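Steltska packing hall, Eststead
Monthly walk-round, September
Checked by: Grigore Sandu
Comments read by: Tõnu Grigaitė

1. Fire exits and escape routes
North door: OK. Opens fully with one hand.
South door: OK, but the closer is slow. Please adjust.
Side corridor by the Bandar shelves: NOT OK. Two pallets were standing in the walking line. I asked the shift to move them and they did it while I was waiting. It is the second month I write this. Could we paint the floor there?

2. Extinguishers
All seals in place, all gauges in green. Extinguisher 172 has a label so faded that I could read the number only with my torch. New label needed.

3. Floors
Loading side: OK.
One tile is lifted near the washroom, the same one as in the last report. I put tape over it, but tape is not a repair.

4. Cables and hoses
No cable lying across a walking line. The extension lead in the tea corner has a crack in the plug, so I took it out of use and put it in my office. Please do not come to take it back, a new one is ordered.

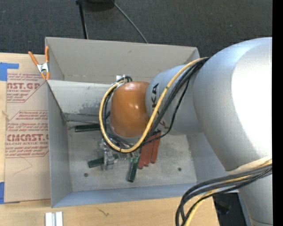 5. First aid
Box in the hall: plasters are almost finished, eye wash in date.
Box in the office: OK. Somebody keeps sugar in it. Please remove.

6. Ladders and steps
Ladder 3: one rubber foot is missing. Tagged and locked away. Bălan will bring the part with the next delivery.
Other ladders: OK.

7. Lighting
Emergency lights tested at 6.40 in the morning, before the shift. All came on except the one above the stairs. Work order 1197 is open for it.

8. Open points from before
Work order 847 (handrail, loading side) is closed. I pulled on the rail with my full weight and it holds well.
The first aid list on the wall still has old telephone numbers.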